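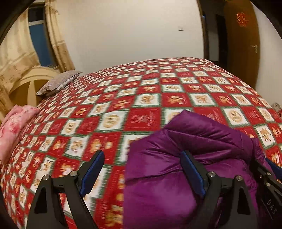 Fig. 2. Patchwork bedspread with the gingerbread pattern, on the bed.

Washing bulky bedding on the Wuvus

I've had my Wuvus washer since May and I've messed up enough loads to write this part of the guide myself. Pornthip Siriwan fixed my spelling.

1. Check the care tag first. If it says dry clean only, stop there, sorry!

2. Put the bedspread in by itself and keep it loose. I like to feed it in a bit at a time, going around the drum (stuffing it in as one big ball gives you a soapy lump in the middle).

3. Turn the dial to Bulky and set the water to cold.

Note: Reds can bleed the first few times. I toss in a color catcher sheet and check it at the end.

4. Add one capful of soap. My first try was two, and I was mopping the laundry room until bedtime.
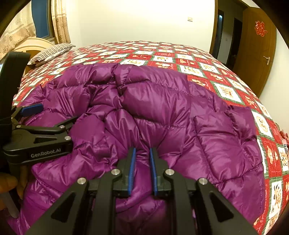

5. Pick the spin speed. I leave mine at 300 for anything puffy or quilted, and it comes out heavier but with the stitching still in one piece. Then press Start and go have a coffee.

Caution: If the washer starts thumping, press Pause and wait for the door to click before you pull on it. Chalerm Nakpan over in Brirkville yanked his and had to order a new latch from Tolstead.

6. Shake everything out, then dry on low. Mine usually needs a second round, so I start early in the day.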